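Kokside Storage Bins: Frequently Asked Questions

Before you buy another bin, read what we found

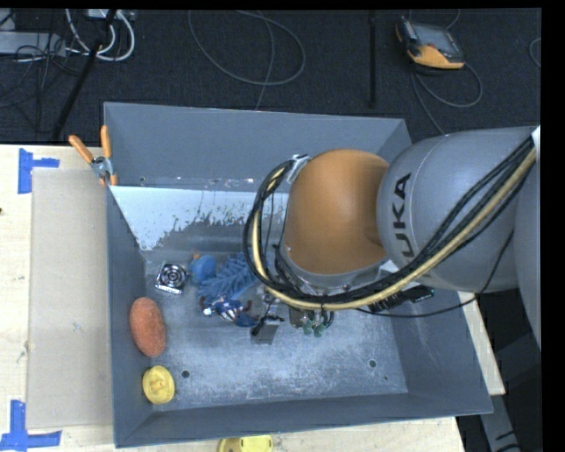
An open gray metal bin on a wooden tabletop.

Do I need bins at all?
Maybe less than the stores would like. Most of the clutter people write to us about is stuff they don't want anymore. Sort first, throw out or give away, then measure what's left. We have yet to hear from a reader who bought too few bins.

Is metal worth the extra money over plastic?
Sometimes. Metal holds up well under tools and hardware. For sweaters and kids' drawings, we can't see the point. Sellers like to say a metal bin lasts a lifetime. Ask them whose, and ask to see the warranty. The Clelen warranty runs 11 months.

What does "heavy duty" mean on a label?
As far as we can tell, whatever the seller wants. The Rinitz bin is sold as holding 100 pounds, but the small print says that's for a load spread evenly over a bin sitting on the floor. Few people load a bin that way – and fewer keep it on the floor.

Will a metal bin rust?
It can, mostly where the coating gets scratched. "Rustproof" is a word we'd ignore. If your basement is damp, fix the damp or put the bins somewhere else.

Are matching sets a good deal?
Do the math on the sizes you'd really use. One 16-piece set we priced came to $247, and almost half the pieces were too small for anything bigger than a box of screws.

What about scent packs and moisture beads?
Moisture beads do something in a closed bin, for a while. In an open one they're trying to dry out your whole house. Scent packs make old blankets smell like old blankets and lavender.

Should I label everything?
Label what you can't see into. A label maker is nice, but masking tape and a marker work fine, and you won't mind changing them in August when the camping gear comes out.

Do you get paid by any of these brands?
No. Clelen offered us free bins once and we turned them down. We buy what we test, and when we're done with it we sell it or use it.

Can I send in a question?
Yes, through the contact form. We don't answer questions about garage shelving, so please stop asking.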